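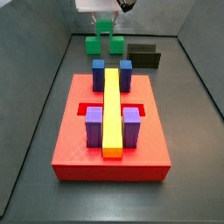 Why does the planner need the grasp order in a text file, when the detector already knows all the parts? So asked one comment on our last release, and it added that a good planner should find the order alone. We agree in part, and the section Planning was rewritten for this reason.

Stiltura

Stiltura is a small set of tools for part detection, grasp planning and error recovery in a fixed assembly cell. It was written at Plakcombe and is now used also in the Hastemstead cell. Version 11 is the current one.

What is included

detect/ - finds the parts by color and shape and gives a pose for each
plan/ - reads the order file and proposes grasps
replay/ - shows a recorded run step by step, without hardware
data/ - 2,000 labeled stills, of which 200 are kept for testing

Labels

Every part has one label: red_base, blue_pillar, purple_pillar, yellow_bar, green_arch, black_bracket. The two blue pillars share a label, and so do the two purple ones. If your code needs left and right, please sort by the x value of the pose.

The orange end of the yellow bar belongs to yellow_bar. Older label files had it as a separate part, and the script merge_ends.py repairs them.
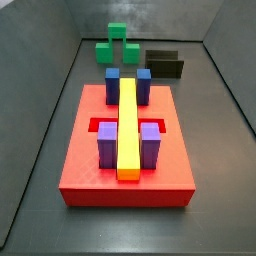
Cell view with no gripper: yellow bar between the pillars on the red base, green and black parts behind.

Planning

The order file is now optional. Without it, the planner tries all orders which the contact graph allows, and this can be slow. With the file, it checks only the given order and stops at the first grasp that is not reachable.

Known problems

The slot in red_base is sometimes detected as a second red part. Set min_height to remove it.
When the gripper covers part of green_arch, the pose can jump between two values. See issue 112.
The Ardeleanu driver must be started before the planner, otherwise the planner waits and gives no message.

Changes to the label files should be sent separately from changes to the code.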